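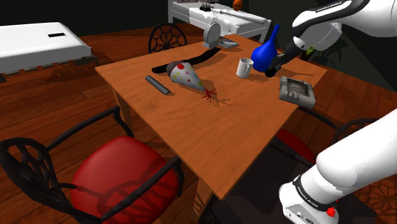
4.2 The open-day demonstration

Figure 3. The simulated dining-table task shown to visitors at the Suncombe open day. The gripper is beside the blue vase; the mug, polka-dot party hat and ashtray share the tabletop.

The claims reviewed in Section 3 rest mostly on published success rates. We also wanted to see how such a system is presented to people who will never read those papers, and so one of us (Bondarchuk) attended the July open day at Suncombe, where the Skurnimero controller was run in simulation on a large screen in the foyer. The session began at 11 in the morning and was repeated through the afternoon. Visitors could type a short request, such as "pick up the vase", and watch the arm respond. A presenter stood beside the screen and talked over each attempt.

The first thing to say is that the demonstration was enjoyable, and most people in the foyer seemed to like it. Our concern is with what they were invited to conclude. The presenter told the 11 o'clock group that the controller had been "tested in 3000 homes". When asked, he clarified that these were generated room layouts, all produced by the same software, and that no physical home had been involved. The correction was given to the person who asked. The original wording was used again at the next session, and it also appears on the printed handout.

The choice of objects deserves some attention. The table in Figure 3 is cluttered in a loose sense, with a hat lying on its side and a long curved black object behind it, but there is bare tabletop between many of the items, and the vase has a narrow neck above a rounded body. A neck of that shape gives a two-sided grasp a fair chance. The party hat would be a harder test of the same controller – it is a hollow cone, and a real one would crush – yet in the sessions we attended no presenter suggested it. When a child typed a request for the hat, the scene was reset and the request was not run. We do not know whether this was deliberate. The staff put it down to a time limit on each turn.

We kept a simple log from the public side of the barrier. Of 17 attempts that we could follow from start to finish, 11 ended with the requested object held clear of the table. This is a small sample, taken by one observer, and we would not compare it with the figures in the Čierny benchmark, where every trial is scored automatically and the object set is fixed beforehand. It does sit well below the rate on the handout. The handout cites 577 trials without saying which objects were used, how many layouts were drawn, or whether resets were counted as failures. We wrote to the organisers about the last point and were told that resets were "not part of the evaluation".

Rendering quality raises a separate problem. Wood grain, reflections in the floorboards and shadows under the furniture all help a visitor to read the picture as a real room, but they say very little about contact, slip or weight. Two visitors we spoke with believed they were watching a live camera feed from another part of the building. A small label on the screen did say "simulation", in grey type, below the request box. Jikley's earlier demonstrations used flat-shaded scenes, and we heard no such confusion there, although the audience was smaller and mostly from the trade.

None of this shows that the controller is poor. The attempts that succeeded looked smooth, and the arm recovered from one bad approach without help. What we can report is narrower: the open day offered visitors no means of telling a hard request from an easy one, and the number they were most likely to take home described something they had not seen. Section 5 returns to the reset rule, which also affects two of the published results.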